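Modded shelf block: mugs render facing the wrong way after I place it

Posted by Natalie Haworth in Modding Help, 202 views

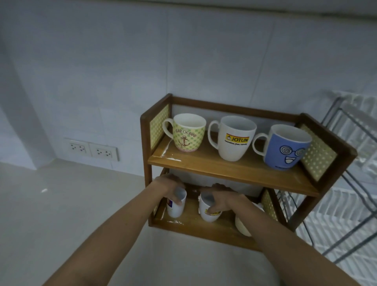 What I've got so far

I'm making a little kitchen mod called Flilledora (my first one, be gentle!) and I've got a two-tier shelf block that holds mugs on the top board. The block itself turns fine when I place it. The mugs don't. If I face north they look lovely, but any other direction and they stay pointing the way they were, so the handles end up poking into the wall.

I'm drawing the mugs in a block entity renderer and the shelf is an ordinary JSON model with 4 variants for the facing. I did try rotating the mugs by hand, but then they flew off and hovered over the next block along. Do I need a separate model for each direction? I'd really rather not, I've got loads of mugs planned.

Horrocks

No, one model is plenty. Your mugs are flying off because you're rotating around the corner of the block. The pose stack starts at 0,0,0, so you have to move to the middle first, turn, then move back:

translate(0.5, 0, 0.5)
rotate around Y by minus facing.toYRot()
translate(-0.5, 0, -0.5)

Then do your mug offsets after that. If they come out back to front, add 180 to the angle. Mine always do, and I've stopped asking why. Remember to push before and pop after or you'll get some very odd results elsewhere.

Prakix

just use armour stands

Ostimley

Horrocks has it. One more thing, read the facing from the block state every time you render and don't save it in the block entity. I saved mine, and then had 400 shelves in my test world all remembering the wrong direction whenever I changed the code.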